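About the Starkby Shared Workshop

We started in one half of Gerd Baumgart's garage, with a bench, a borrowed drill press and more enthusiasm than sense, and we have been building robot arms ever since. These days we rent the old bakery on Almont Street, we have 31 members (a few of them retired, a good many still in school) and there is nearly always a pot of coffee going by the time the first soldering iron is warm.

Our main project is an arm we call Trondell. It has been rebuilt more times than Gerd likes to admit, and most evenings you'll find a couple of us at the taped table, arguing kindly about grip force and whose turn it is to sweep. 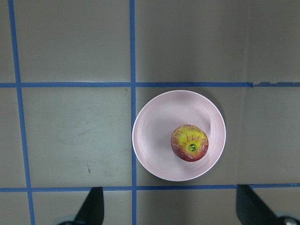 Apple and plate on the grid, from Trondell's wrist camera.

Newcomers are always welcome - you don't need to know any programming, and we have plenty of spare screwdrivers. Come by after 6 p.m., knock loudly, and somebody will be very glad to show you around!

14 comments | 32 shares

Recent
Rewiring the Beneš controller
Open house in June
Tool wish list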